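The Lane Behind Vorura

I'd promised myself I wouldn't walk home by the back lane any more, and I lasted six days. Six! The main road is longer, mind you, and it's all lorries and that roundabout, and I had a bag of oranges splitting at the bottom.

So there I was by the yellow wall again, being nosy. I used to live at number 184, up past the bend, back when the tarmac was new and we all roller-skated on it until somebody's mum shouted. I went over on it once and lost a tooth. I still look for it, a bit, which is daft after 40 years.

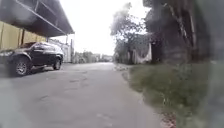

The dark car

It was under the big overhanging roof, all glossy, with those tinted windows you can't help checking your hair in. I checked mine. Then the window slid down.

"You've dropped some," said the woman inside, and pointed.

Three oranges, rolling off towards the weeds! I ran after them (well, I trotted) and when I bent down for the last one there was something small and white in a crack.

It was a bit of gravel. I put it in my pocket anyway, and gave her an orange.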